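Auer 14 at 100 bucks: has it jumped the shark?

Spirits & Brown Liquor > Brandy, Armagnac, Everything Else

cellar_rat_ohio
Original poster

Picked up a bottle of the new Auer 14 last night and I'd like somebody to talk me down. I've bought this stuff since it came in the squat bottle with the cork that crumbled if you looked at it wrong. It was an orchard brandy made by people who seemed faintly annoyed that you wanted to drink it, and I loved it.

The new one is in a tall bottle with embossing. It's 100 dollars where I am. It's also, to my mouth, sweeter. Baked apple, vanilla, a bit of caramel, and then the old dusty, tannic finish that made my brother-in-law leave the room is just gone. Same age statement, same proof on the label.

Am I imagining this?

proof_positive

You're imagining about half of it. I did the old and new side by side in June, blind, wife pouring. I picked the old one correctly three times out of four and preferred the new one twice. Make of that what you will. I made a second drink of it.

Barrels vary. If you have three bottles of the old stuff in your memory, you're comparing the new one to your favorite of the three, on your best evening, with the good cheese.

cellar_rat_ohio

There was never any cheese. Otherwise fair.

stillhead

It's not barrel variation. It's sugar. Or it's boisé, or whatever the apple people call it when they steep wood chips and pour in the tea. Drop a little on a plate, let it dry overnight, and run your finger through it. Sticky is sticky.

proof_positive

The plate test tells you your plate is sticky. If you want to know, get a hydrometer, measure it, and compare with the stated proof. Even then you need to do it at the right temperature, and it won't tell you a thing about oak extract.

stillhead

I own a hydrometer. I also own a finger, and the finger has never let me down.

Nisari_fan_club

Not to drag this off course, but for the same 100 you can nearly get two bottles of the Nisari pear, and it has more going on in the glass than anything Auer has put out in years. No age statement, no embossing, the label looks like a parking permit. Smells like a whole pear tree fell on you.

cellar_rat_ohio

I've tried the Nisari. I respect it. I found it a little like being yelled at by a pear.

Nisari_fan_club

Yes. That's the selling point.

quietpour

I work in a shop, so a word from the other side of the counter. Auer changed importers, the old one being Stelholm, and Stelholm was running on margins that can only be described as a hobby. When the new people came in, the shelf price went up and so did the number of bottles we were offered. We used to get one case and hide it. Now there's a display stand.

I can't tell you what's in it. I can tell you that people who'd never have bought the old one buy the new one and come back for more, and they're perfectly nice people who deserve brandy too.

stillhead

A display stand. Well, there's your finish gone.

oak_and_regret

I'll be the one to say it: the old finish was a flaw. I had bottle 283 of the last Stelholm single cask, which everyone here wept over, and it tasted like licking a church pew. A good church, nicely kept. Still a pew.

The new one is a brandy I can hand to a guest without a speech first. If that makes me part of the problem, I'll be on the porch with the problem and some ice.

cellar_rat_ohio

Ice. In the 14.

oak_and_regret

Two cubes.

proof_positive

I'd like the moderators to look into that.

quietpour

For anybody chasing the old style, Ultesus still makes a dry one. The cask strength is 275 at our place, when it exists, and I wouldn't pay it. The regular bottling is much less and gets you most of the way there. Give it half an hour in the glass. It opens with a strong smell of furniture polish and then calms down.

Nisari_fan_club

Second the Ultesus, grudgingly. It isn't pear.

cellar_rat_ohio

Okay, update. I had another glass tonight, a small one, after dinner and not before, from a tulip glass and not the jelly jar I may have used the first time. It's better than I said. The apple is real apple. There's some cinnamon and a little walnut skin right at the end, which I missed completely the first night because I was busy being upset about the embossing.

It's still sweeter than it was. I'll take proof_positive's point about memory but I'm not giving up on that one, and I've ordered a cheap hydrometer so stillhead and I can be wrong with numbers. I also have maybe two inches left of an old squat bottle in the basement, behind the paint, and I'm going to do the blind pour properly — three glasses, somebody else pouring, notes written down before anyone says a word.

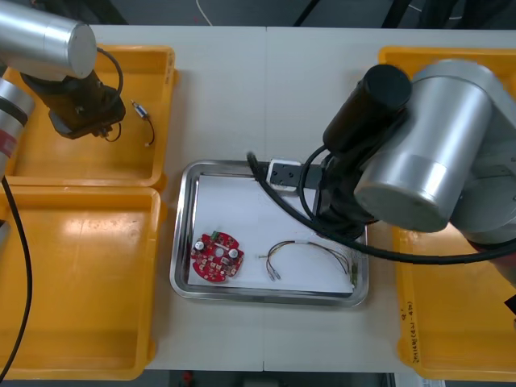 If the old one wins, I'll be unbearable in this thread for a week. If the new one wins, I'm going to say the cork had gone and the level was too low for a fair test, and I'd appreciate it if you all let me have that. Either way I'm trying the Ultesus next, the regular one, and I'm leaving the ice to oak_and_regret.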